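Diseck

Diseck is a small Python package that reads recordings from wrist cameras on two-finger grippers and marks where a grasp starts, holds and ends. It comes with a labeled set of clips so that you can check a change to the detector against hand labels. The package was written as the offline half of Plundeck, our arm controller, but it does not need Plundeck to run.

Status: usable, still changing. The command line options are stable. The label format changed in April and may change once more.

What is in the package

diseck/read: loaders for video plus joint logs
diseck/segment: the phase detector
diseck/review: a local web page for fixing labels by hand
diseck/score: comparison of predicted and hand labels
configs/: one file per gripper setup
labels/: hand labels, one JSON file per clip

The clips themselves are too large for the repository. Run fetch_clips.py and they are placed in data/. Use the --small option if you only want the 30 clips used by the tests.
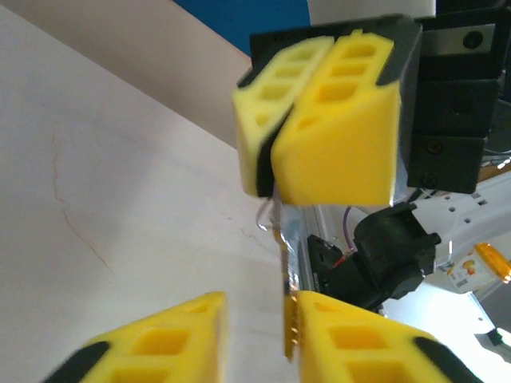

The segmenter works one camera at a time and gives every clip a list of phases: free, approach, contact, hold, release. Contact is the hardest of these. The first version looked only at finger opening, and it missed thin items completely, as the motor reading for a closed gripper and for a gripper closed on film is nearly the same. A transparent strip held at the top by one pair of foam pads and at the bottom by another is the worst case we have, with two grippers on one object and very little thickness at either end. The current version adds an image term computed in a small window between the fingertips. It picks up the glints along the edges of the film fairly well and does poorly under flat light. Clips where two grippers share an object carry the tag "bridge" in the label file.

The hand labels cover 2,218 clips. Of these, 984 contain a hold phase. The rest are approaches that were stopped, empty closes, and long stretches of free motion, which we kept so that the false alarm rate means something. There are 3,579 labeled phase changes in total.

Install

Python 3.10 or newer.

pip install -e .
python fetch_clips.py --small
pytest

The review page needs ffmpeg on the path. Nothing in the package needs a GPU.

Running the segmenter

diseck segment data/small --config configs/foam_pads.yaml --out out/

This writes one JSON file per clip. Each phase has a start index, an end index and a confidence between 0 and 1. Low confidence usually means the image term and the finger opening disagree. We look at anything under 0.4 by hand.

The config file sets the fingertip window, the smoothing length and the closing threshold. If you change finger pads, measure the window again. Reusing a window from other pads shifts the contact label early or late by several frames, and the score will look worse than it should.
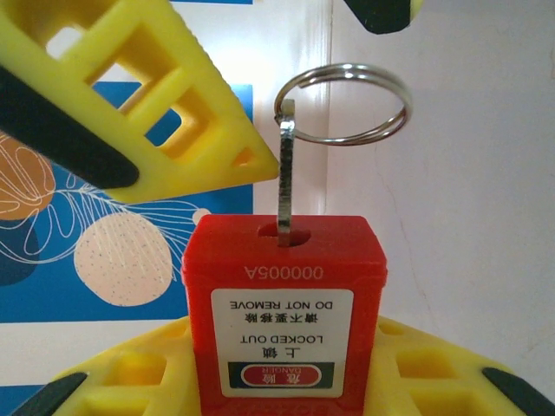
Thresholds can be set per object group, too. Add a groups block to the config and list the values that differ from the default. Hard objects do well with a short smoothing length. Soft ones need a longer one, or the hold phase gets broken into pieces. The file configs/groups_sample.yaml has both.

Scoring

diseck score out/ labels/ --tolerance 3

Tolerance is in frames. The report gives matched, missed and extra changes for each phase, then the same thing per tag. Please include the full report in a pull request that touches diseck/segment. A single total hides too much.

Label format

clip: string
camera: string
phases: list of start, end, name
tags: list of strings, may be empty
version: integer, now 2

Version 1 files stored times in seconds. Use tools/upgrade_labels.py to convert them. It leaves the old file in place with .v1 added to the name.
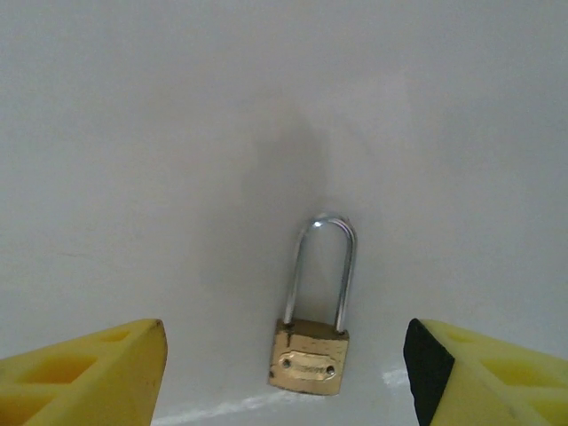
Does the segmenter need the object's name or a model of its shape?

Neither one is used. It reads finger opening, joint speed and the pixels inside the fingertip window. Object groups are only a way to pick thresholds, and a clip with no group gets the defaults.

Known problems

Release is labeled late when the fingers open very slowly.
Strong shadows inside the window can be read as contact.
The review page loses unsaved edits if the server restarts.
Logs from the Gavberg driver have a clock offset. Set clock_offset in the config, or run tools/find_offset.py on one clip and use the value it prints.
Two-gripper clips are segmented separately for each arm. Merging the results is left to the caller.

Related code

Plundeck: arm control and recording.
Sampaio: planner that uses the phase labels to choose regrasp points. It expects version 2 labels and will refuse older ones.

License

Code is under the MIT license. Labels and clips are under CC BY 4.0.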